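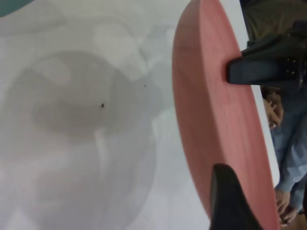
A salmon-red plate over a white tabletop.

Storing everyday plates on edge

A tall pile of plates means lifting the whole lot to get at the bottom one. Stood on edge, any plate can come out by itself. Our shelf at home is 13 inches deep and takes one row from front to back.
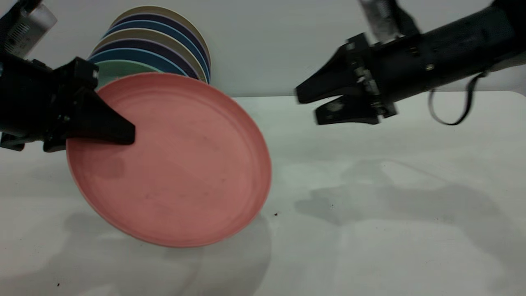
Mutelau, 4/29/23. Start with the back plate and work forward. Put the heaviest ones in first. Hold each plate by the rim, tilt it back toward the row and let the lower edge down before you let go. Mixed colors are fine, and with blues and tans behind a pink one it's easy to find the plate you want.

Dry plates fully before racking them, especially the foot underneath. A damp foot leaves a ring on a painted shelf.

If the row leans, take out the last two plates and reset them. Don't push from the front. Bowls need wider gaps and are better off stacked, up to 6 high.

A thin wire stand wipes clean with a damp cloth. Check the welds now and then and throw the stand out if one has opened up.
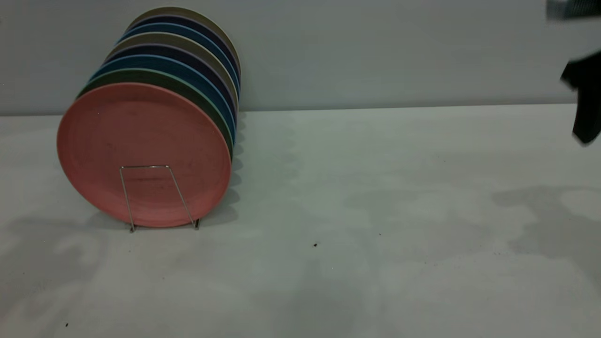
Stopping a stand from sliding

Cut a strip of rubber shelf liner slightly shorter than the stand and lay it underneath.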